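Entrepreneurial Finance
Handout 6: Convertible notes and the conversion price

Revised 12/12/23

A convertible note is a loan to a young company that is meant to turn into shares at the next priced round. The investor and the founders put off agreeing a valuation. Until conversion the holder is a creditor and ranks ahead of all shareholders.

Terms to look for in any note:
Principal
Interest rate, and whether interest converts or is paid in cash
Maturity date
Discount to the price of the next round
Valuation cap
Size of round that triggers conversion

The discount and the cap are alternatives. The usual wording gives the holder whichever produces the lower price per share. Read the definition of fully diluted capital with care – some notes include the new option pool and some leave it out, and the cap price moves accordingly.

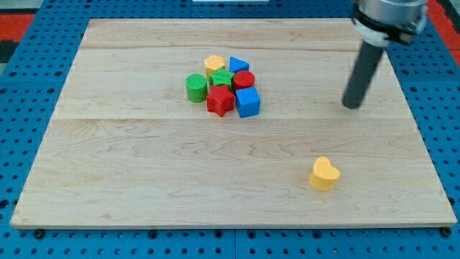

What happens if the note reaches maturity before a priced round?

The principal and interest fall due, unless the note says otherwise. In practice a small company seldom has the cash, so the holders either extend the term or convert at a price fixed in the note, often the cap.

Case: Merudel

Merudel sold notes to two investors, Bastum and Hauksdóttir. Both notes carry the same cap. Only the Bastum note has a discount. At the priced round, led by Mandis, the valuation came in below the cap, so the cap had no effect. Bastum converted at the discounted price and Hauksdóttir at the full round price.

Work through the following before the seminar:
2.1 Draw up the share register before and after conversion, using the data sheet.
2.2 Repeat with a round valuation well above the cap. State which holder gains more from the change.
2.3 Show the effect on the founders if the option pool is enlarged before the round closes.

Reading: course reader, pages 37 to 47. The section on liquidation preference will be covered in the next handout.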